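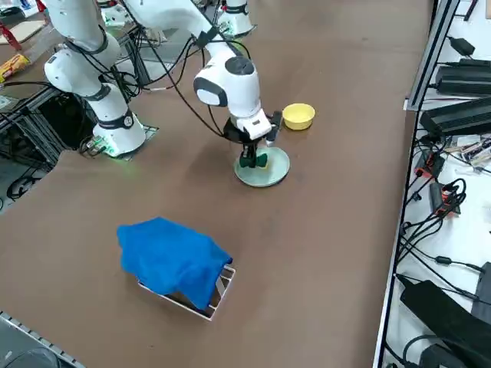 Two white robot arms at a brown work table.

My town, Simthorpe, replaced the tables in its public library in March. The old ones were oak, and they had rings on them from decades of cups and wet umbrellas. The new ones are white and wipe clean. I have been using them since they came in, and I think the town made a mistake.

The case for the new tables is easy to make. They cost less to look after. They don't need oil or sanding. A cleaner can do the whole reading room in one pass before opening. I don't dispute any of it, and I understand why the people who write the budget liked the quote from Droko, the firm that supplied them.

What bothers me is how quickly we stopped thinking of a table as something you repair. The oak ones could be sanded, and had been, at least twice that I remember. When a corner on one of the new ones chipped in April, the whole top had to be ordered again. The old top would have been fixed with glue and a clamp in an afternoon.
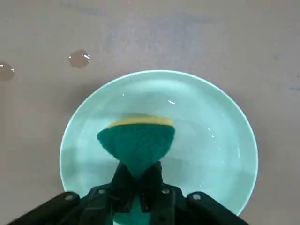
Wear is treated as a fault now, and I think that is the root of it. We buy surfaces on the promise that they will look the same in year ten as on the first day, and then we are annoyed when they don't. They never do. Even a smooth gray tabletop that lets water bead up on it can show cloudy smudges, and on a plain surface like that the eye goes straight to them. On oak, the same marks would be lost in the grain. A material that hides small damage is easier to live with than one that is supposed to refuse it.

I am not asking for antiques. My own kitchen table is pine, bought used, and it has a burn on it the size of a saucer. I put a bowl over the burn when people come to dinner, and the rest of the time I leave it alone.

The branch library on Trero Street is next on the list. Its tables are the same oak as ours were, and 704 people have signed the letter asking the town to refinish them instead. I signed it too. The vote hasn't been scheduled yet, so there is still time to get a price from someone who owns a sander.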